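# Visit to the Hernden table works

The tour starts at the goods entrance on the north side, so parking near the front office only adds a walk. I went on a Tuesday with Sumeya Moges, who is replacing the worktables in our shared building and wanted to see the edges and corners done before ordering. Kiros Tamiru, the shift lead, took us through. Hearing protection is handed out at the door and is needed in the first two halls.

## Panel store and saw

Panels arrive flat on pallets and stand for four days in the store before they are cut. The store is kept at the same humidity as the saw hall. Kiros showed us a panel that had been cut on the day of delivery as a test. Laid on the reference slab, it rocked on two opposite corners. They keep it on a hook by the door for new staff.

The saw is a beam type with a scoring blade ahead of the main blade. The scoring blade was changed while we stood there, which took 21 minutes including the test cut. Most of that went on setting the height. The first test piece had a small chip on the underside and was rejected. The second passed.

Offcuts wider than a hand go to the shelf line. The narrower ones go into a bin for a company called Ramberg, which collects them. I asked what Ramberg makes from them and Kiros did not know.

## Corners and edges

Corners are rounded on a router after the long edges are straightened. The radius is set by a template, and Hernden stocks three as standard. Sumeya had brought a cardboard tracing of the corner on one of our existing tables, and it matched the middle template closely enough that she put the cardboard away.

Edge banding was the part I had come for. On a straight run the band is pressed by rollers and there is little to see. At a corner the feed slows, the band is heated again from outside and a single sprung roller follows the curve. If the band is too cold it whitens along the bend. If it is too hot the adhesive creeps out at the top and has to be scraped, and the scraper can leave a line on a matte surface that no cleaning will remove. Amanuel Ambaye runs this station. He checks each corner with a fingernail from the top face outward, then from the band inward, and marks faults with a wax pencil.

The log sheet for January was pinned beside him: 581 tops banded. Rejects are on a separate sheet, which we were not shown.

## Finish inspection

Inspection is in a side room with the ceiling lights off and one lamp placed low at the end of the bench. Scratches show as bright lines at that angle. So does dust, and the top is wiped twice before anyone looks at it. Haruto Maruyama was on the bench. He prefers dark tops for scratches and white ones for stains, and said a white top under overhead light can hide a shallow dent completely - the light has to come from the side.

He had a gloss sample and a matte sample next to each other. After some rubbing with a dry cloth the matte one had a shiny patch where the cloth had turned. For a table that gets wiped several times a day this matters more than scratch resistance, and it is missing from the printed data sheet. I have asked for it.

## Frames and packing

Frames come in already welded from Gebretsadik and are only fitted with feet and inserts at Hernden. The feet adjust from below with an ordinary wrench. I would have liked adjustment from above, through the leg, but that version is sold only with the taller frame. The minimum order for a non-standard frame color is 200, so that was a short discussion.

Tops are packed face to face with foam sheet between them and cardboard on the corners. Kollico supplies the corner pieces. Mebrat Jemal at the packing bench cuts the strapping to length before the top is lifted on, and tightens it across the frame side only. Strapping pulled over the face side had left marks on earlier orders.

## Notes for our order 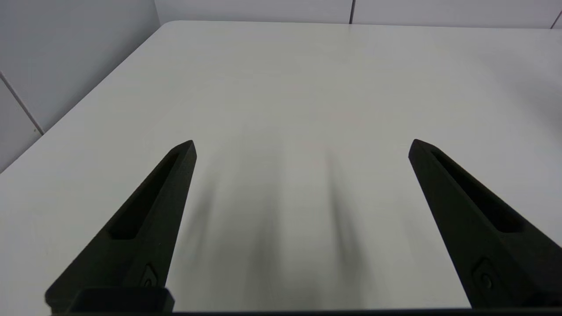 Corner radius and wall clearance need to be settled together. Our tables stand close to the wall, and a square corner there catches the plaster whenever one is shifted. A rounded corner, like the one at the far left of the white top, leaves a small gap where things can roll off, and Sumeya accepts that. Matte white stays on the list. It takes light evenly and its shadows are soft, which suits close handwork. Still open are the polishing test for the matte surface, the price of the taller frame and whether the middle template is available on all four corners of the longest top.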